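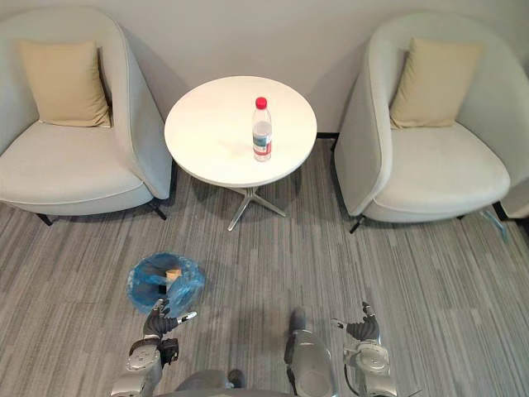
Salamatu Tsikata writes that the cushion stays put when she gets up, and that she would buy the chair again in the same color. She took two for a waiting room and added the table in August.

Alis Tub Chair and Side Table Set
Item 1828
Sold by Nostham Contract Seating

The Alis set is two tub chairs and one small round table. It is made for reception areas, waiting rooms and the kind of corner where people sit for a short talk. The chairs match, so either one can go on the left or the right.

What's in the set
2 Alis tub chairs, off-white
2 square throw cushions, beige
1 round side table, white

Chair
The back is rounded and runs forward into wide armrests. The seat cushion is deep and pale gray, with piping along the edge. The arms are high on the inside. If you put the table between the chairs, leave enough room to reach the top over the arm. The legs are thin and black.

Throw cushions ship in the same carton as the chair. Covers come off with a zipper. Wash cold, dry flat.

Side table
Round white top, matte, with a thick rounded edge. It holds two cups and a few magazines. Wipe with a damp cloth. Do not use scouring powder on the matte finish.

Placing the set
The chairs can stand with their backs to a wall. Leave a small gap if you have a baseboard or if the paint marks easily. The off-white goes well with light gray walls and with striped or mixed gray carpet. On hard floors, fit the felt pads from the parts bag. On carpet, leave them off.

To move a chair, lift it from under the seat with two people. Dragging it by the arms puts strain on the leg fixings.

Assembly
The legs on the chair are packed separately and screw in by hand. The table top goes on with the wrench supplied. Check the leg fixings again after a month of use.

Care
Vacuum the seat with a soft brush. Blot spills with a white cloth and plain water. Newsprint and new denim can leave color on pale fabric, and we do not cover this under the warranty.

Ordering
The set is in stock. Orders placed after 17th January ship from the Smadi warehouse. Single chairs are item 466. The table is not sold alone. For spare cushions or a fabric sample, write to Ismael Toledo at the sales desk and give the item number.

Related items
Wisar two-seat sofa, off-white
Wisar low table, white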